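Home and Garden > Furniture > Tables and desks

White rings and a sticky patch on an oiled table top – sand it all or just the marks?

Asabe Igwe

I have a Kurkavwood table, the long one, bought second-hand in September. The seller said it had been oiled with Siltisano and gave me what was left in the tin. It was fine over the winter but now there are white rings at one end where mugs go, and a patch the size of a dinner plate that stays tacky however often I wipe it. The rest of the top is smooth and looks all right to me.

I have tried washing-up liquid, then a paste of bicarbonate of soda, which made one of the rings look duller than before. I don't own a sander and would have to hire one. The shop on Ogbonna Road has them but I have never used one and I am worried about leaving dips.

What I would like to know is whether I can treat only the bad end, or whether it will show. The table is used every day so I can't have it out of action for long.

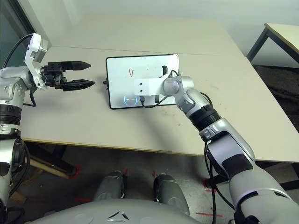

Can I put a tablecloth over the sticky patch until I get round to it?
Better to leave it uncovered, as cloth will bond to soft oil and you will be picking fibres out of it.

351 views, 3 answers

tidewrack

Just sand it and varnish it. Oil is more trouble than it's worth on a table people eat at.

Grete in the annexe

I would not varnish over oil, it peels. I did that to a bench and had to strip the lot.

Your two problems are different so deal with them one at a time.

The white rings are damp or heat that has got into the top of the finish. Leave them for a few days first, some go by themselves. If they don't, rub a little of the oil in with a very fine grey pad, along the grain, pressing lightly. Wipe it all off with a cotton rag. You may need to do this twice. The ring you used bicarbonate on has probably lost some of its sheen, and the same treatment should bring it back.

The tacky patch sounds like oil that was put on too thick and never cured. Washing-up liquid won't shift that. Put white spirit on a rag, open a window, and rub the patch until the rag stops coming away yellow. Then leave it 3 days and feel it again.

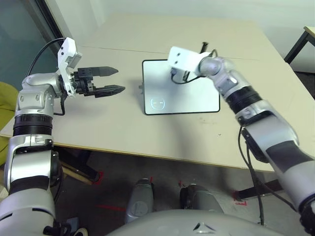
Table top from above

Lay the used rags out flat outside to dry, or put them in a bucket of water. Oily rags screwed up in a bin can catch fire on their own and this is printed on most tins for good reason.

If you do end up sanding, do it by hand with a cork block. A hired machine is too fierce for one end of a table. Start no coarser than 180 grit and go well past the edge of the mark, so that the change is gradual. Vacuum the dust and go over it with a rag that is barely damp.

One more thing – look at the tin. If there is a skin on the oil or it has gone like syrup, don't use it. Old oil may be how you got the patch in the first place.

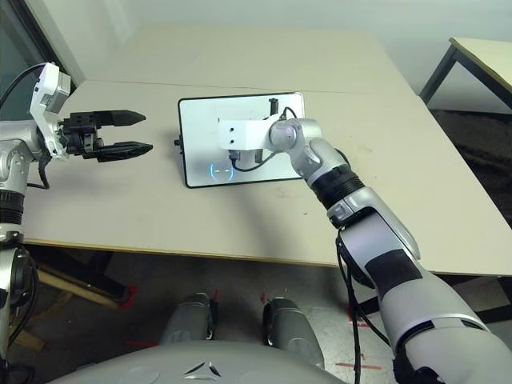 This page was last changed on 8 May 2023

Halvard P.

Mostly agree with the answer before mine. I have two tables from the same maker and have oiled both more times than I wanted to.

On whether it will show: for a few weeks, yes. Freshly oiled wood is a bit darker and shinier than wood that has been wiped down every day. If it bothers you, do the repair at the bad end, let it cure, then give the whole top one thin coat so it evens out. Thin means that after 9 minutes you wipe off everything that will come off. The surface should feel almost dry when you stop.

You can use the table the next day if you are careful, but no hot pans and no wet glasses for 5 days. I put a board down for meals in that time and moved the lamp and the fruit bowl somewhere else.

For everyday cleaning I use Fulico, a capful in warm water, wrung out hard. Sprays with polish in them leave a film and the next coat of oil sits on top of it. 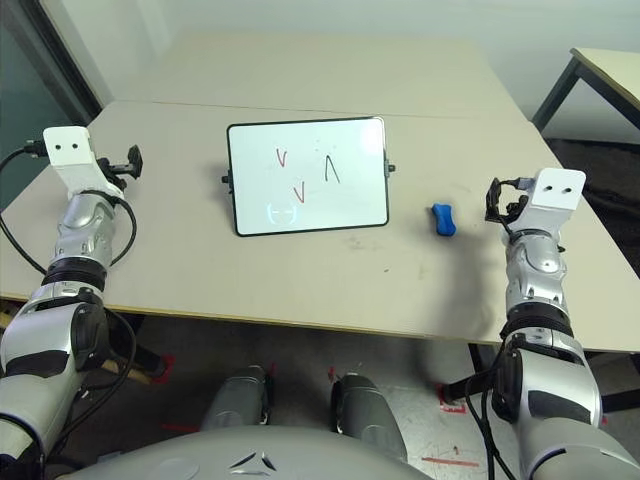 How often does an oiled table need doing again?
Once a year is enough for most kitchens, and sooner if drops of water soak in where they used to bead.

Asabe Igwe

Thank you. The oil in the tin had a thick skin on it so that has gone to the tip. White spirit has shifted most of the sticky patch and I will leave the sanding for now. I'll try the grey pad on the rings when the new tin comes.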